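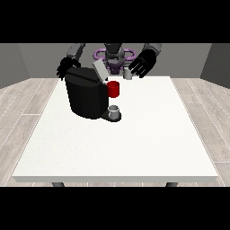
Budgeting for a humanoid is week six of the module, and I always start with the bits people forget! The robot itself is one line on the quote. Then you need a table, a coffee machine with a lid that opens, pods, cups (I'd price a spare for each) and a pair of proper hands with fingers, like the black ones over our simulated table. Essam Benmoussa got almost 800 pounds of extras past me that way.

So do the job in simulation first, and only then ring Borano or Doronetti for prices. 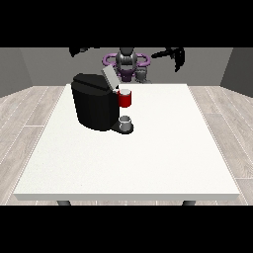
Before next time
Draft a one-page budget for the coffee task, with hands on their own line. Bring it to me or Zineb Kamel.

Teaching > Robotics > Planning and buying

Related notes
Leasing or buying
Reading a Kovavska quote

Questions to Zineb Kamel | Back to top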